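Cestden food table — README

Last updated: January 2023
5 min read

Notes to go with the Cestden table of everyday foods and what's in them. Written quickly, will tidy later. If you only read one bit, read the units bit.

What it is

One table of foods, one row per food as eaten. 3,220 rows. Each row has energy, protein, fat, carbohydrate, sugars, fibre, salt, and a handful of vitamins and minerals where we had them. Plus a portion table, separate file, joined on food_id.

Meant for meal planning, teaching, comparing one tin of beans with another. Not for clinical use. If you're working out a diet for somebody with kidney trouble or a baby or anything like that, go to a proper source and a proper dietitian.

Files

foods.csv — the main table
portions.csv — household portions (slice, handful, mug, ladle)
groups.csv — food groups and their parents
changes.txt — what moved between versions, patchy before August

All UTF-8, comma separated, decimal point not decimal comma. Gustetti exports used the decimal comma and we converted them. If you find a banana with 1200 g of potassium, one slipped through, tell us.

Where the numbers come from

Three routes in, marked in the source column:

lab — measured, from the Neltivon batch. Best quality. Mostly fruit, veg, pulses, some dairy.
label — typed from packets. Fine for energy and salt, thin on vitamins.
calc — worked out from a recipe. Soups, stews, bakes, most of the sandwiches.

Calc rows are only as good as the recipe. We took one version of each dish and stuck to it. Your lentil soup is not our lentil soup. Fat in particular swings a lot depending on who's holding the oil bottle.

Labels are allowed to be out by a bit, and makers change recipes without changing the packet much. So treat label rows as a snapshot.

Units

Everything per 100 g edible portion unless per_100ml is true. Drinks, milk and oils are per 100 ml. Yes oils too, it was a mistake early on and now people depend on it.

Energy in kcal and kJ, both given. kJ is computed from kcal for label rows that only had the one. Salt is salt, not sodium. Divide by 2.5 if you need sodium. Vitamin A is in retinol equivalents. Vitamin D in micrograms. Folate is total folate, no split between natural and added.

Raw and cooked

This trips people up more than anything else. Rice dry and rice boiled are seperate rows with very different numbers, because of the water. Same for pasta, oats, dried beans. Look at the state column before you pick:

raw, boiled, steamed, baked, fried, tinned_drained, tinned_whole, dried, as_sold

as_sold means we typed it off a packet and the packet didn't say. For cereal and biscuits that's fine. For frozen chips it's a nuisance. They're listed frozen, and they lose water in the oven, so the cooked ones weigh less than what you put in. 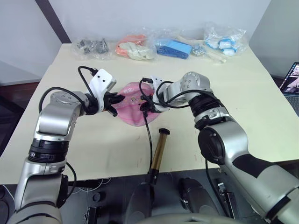
Cestden forum, thread on leafy veg: boiled spinach looks worse than raw for vitamin C and better for iron, and I spent an evening thinking the columns were swapped. Is it just the cooking? Might be worth a line in the readme.

Yes, just the cooking. Vitamin C goes into the water and some is lost to heat. Iron mostly stays put, and the leaves shrink, so 100 g of boiled spinach is a lot more leaf than 100 g raw. Steamed rows usually sit between the two for vitamin C. Consider this the line.

Missing values

Blank means we don't know. Zero means measured or known to be none. Please don't fill blanks with zero, we've seen meal plans where half the week had no magnesium in it. "tr" in the older files meant trace, it's now 0 with the trace flag set to true.

Vitamins B12 and D are the patchiest. Iodine is only there for fish, milk and eggs, and not all of them. Selenium was dropped, too few rows to be any use.

Portions

Portions are a rough guide. A slice of bread is whatever the middle of the range came out at. Portion sizes came from the Wang portion sheet, and where that had nothing we weighed things in the kitchen. kitchen_weighed = true for those.

Bowls vary. Mugs vary more. If you care, weigh it.

Children's portions aren't in there. Was planned, hasn't happened. Don't just halve the adult ones.

Food groups

10 top-level groups, with smaller ones underneath. Potatoes are in starchy foods and do not count towards your veg. Beans and lentils are under pulses, with veg_count set to true so they can be added up for five-a-day if you want (only one portion a day, however much you eat). Juice is the same, one portion at most.

Nuts got moved out of snacks. Salted ones too, which not everybody liked.

Known problems

- 4 cheeses have fat entered as fat in dry matter. Flagged in notes column, fix coming.
- Fibre method differs between lab and label rows. Don't rank breads by fibre across both.
- Plant milks: some fortified, some not, and the name doesn't always tell you. Check the fortified column before you go recommending one for calcium.
- Herbs are per 100 g like everything else. Dried parsley looks like a miracle food. Nobody eats 100 g of dried parsley.
- Duplicate rows for porridge. One is made with water, one with whole milk, names are the same. Look at the fat.
- Alcohol energy is included in kcal, but there's no column for grams of alcohol yet, so the macros won't add up for beer and wine.

Checking your own work

Quick sum that catches most typing errors: protein x 4, plus carbs x 4, plus fat x 9, plus fibre x 2. Should land near the kcal figure. If it's miles off, something's wrong in the row or you've joined on the wrong id. We run this on every release but the limit is loose, so things do get past.

Also check sugars isn't bigger than carbohydrate. Sounds silly. It happens.

Using it

Free for teaching and personal use, please credit the Cestden food table and give the version. For anything sold, ask first. Don't put our numbers on a packet, they aren't good enough for that and it isn't what they're for.

Version goes in the first line of changes.txt. If you publish something, say which version, the soups changed quite a lot after August and old totals won't match.

Corrections

Send the food_id, the column, what you think it should be, and where you got it. A photo of the packet is plenty for label rows. For lab rows we need a bit more than a hunch — we can't overwrite a measured value on the strength of an app.

Foods we'd like more of: West African and Caribbean dishes, Polish bread, anything tinned with a whole ingredients list. Takeaways are hard, no two the same, we've more or less stopped trying.

To do: children's portions, alcohol column, cheese fix, sort out teh porridge.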